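The ski bus leaves at 6 in the morning, which means I have to be up well before five if I want coffee and don't want to scrape my windshield in my long underwear. I missed it once, three winters ago, and drove the whole way behind a salt truck. I have not missed it since.

This was our first trip of the season, to Kimis, and the club filled one bus. Last year we filled two. Part of that is the price, which went up again, and part of it is that January was warm and people held off. By the time the snow came in, the deposit date had passed and a few regulars had made other plans.

I packed the night before. After last year I keep a list taped inside the closet door: boots, helmet, both pairs of gloves, neck warmer, goggles, the spare goggles lens, socks, more socks. I still forgot the lens. It was flat gray light all of the first day and I skied with the dark one in, mostly by feel.

My skis are old Lindqvist all-mountains that I bought used at the club swap. The edges were in bad shape, so I had them tuned before the trip. It cost more than I wanted to spend, but they held on the hard stuff near the top lift, where I used to slide sideways and pretend I meant to. 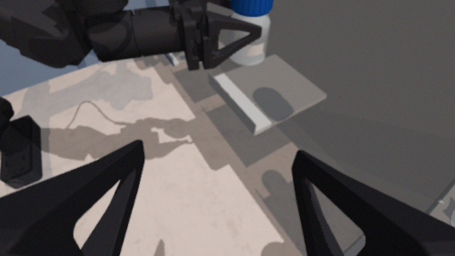
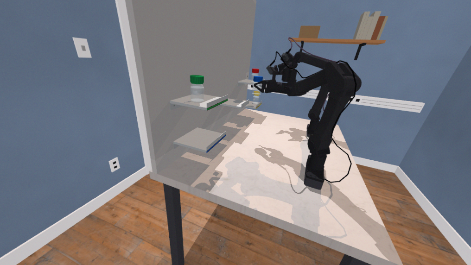

We had 24 inches of base on the lower runs and more up high. The groomers were good until lunch. After that the snow got pushed into piles and the bare strips between them were slick, so I went over to the Plundier side, where fewer people go on account of the slow chair. It's an old double and it stops a lot. I ate a sandwich on it. The runs under it are narrow and they keep their snow, and I did the same one over and over until my legs quit.

The lodge has changed its lunch setup. You order at one counter and pick up at another, and the two lines cross in the middle with everybody carrying trays and walking in ski boots. The chili is the same. They have taken out the long benches by the window where we used to leave our bags, so now you either rent a locker or stuff everything under a table. I'd bring quarters -- the lockers don't take cards.

We stayed at the Kavis, same as before. The rooms are small and the heat is either on or off. I was in with 3 other people from the club, which is fine if you all go to bed at the same time, and we did, because we were worn out. There is a boot dryer in the hall by the ice machine now. Get your boots on it before dinner. After dinner every peg was taken and mine spent the night stuffed with newspaper.

The second day had sun and a cold wind. I quit at 2 and sat in the bar with my boots unbuckled until it was time to load the bus. Somebody left a pole behind and we sat in the lot while they went back in for it. I slept most of the way home.

There is one more bus trip on the calendar, back to Kimis in March, and the sign-up sheet will be out at the next meeting. It's the same price with one lift ticket fewer, if I read it right. I'll probably go. I need to find that lens first -- it's either in the hall closet or in the bag with the summer tent, and I haven't looked in either one yet.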